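In Praise of the Slow Counter
By Elias Qaisi
06/03/2019

The Orkdale post office is getting a second kiosk, and I would like to register my disappointment before it has a chance to ask me to rate it.

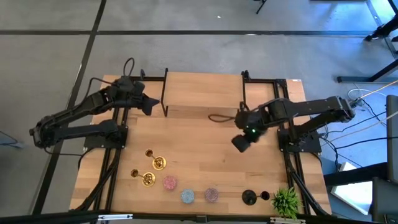

I have lived in Orkdale for 25 years and have spent what feels like four of them in that line. It moves like cold honey. In July, with the fans going, it doesn't move at all. I still prefer it to the kiosk, which wanted to know if my aunt's birthday card contained lithium batteries and then charged me for a box.

The town says the new machine will save each customer 58 seconds a visit. I have asked what I am meant to do with my 58 seconds and have not had a reply. I suppose I could spend them looking for parking.

Meanwhile, standing in line, I have learned who is selling the old Nassar bakery, why the Flinside bus skips our stop, and how to get candle wax out of a rug. Ghada Semaan, who works the middle window, once noticed that I had addressed a package to my own house. The kiosk would have taken my money and mailed it to me.

My nephew says I am against progress. I own a dishwasher and speak well of it. But the dishwasher never put anyone out of a conversation, and there are people in this town of 2,614 whose longest chat of the day takes place at a counter, over stamps.

So put in the kiosk, if the order has gone through. Just leave the middle window open. I have a package to return, and I'd like a second opinion on the tape.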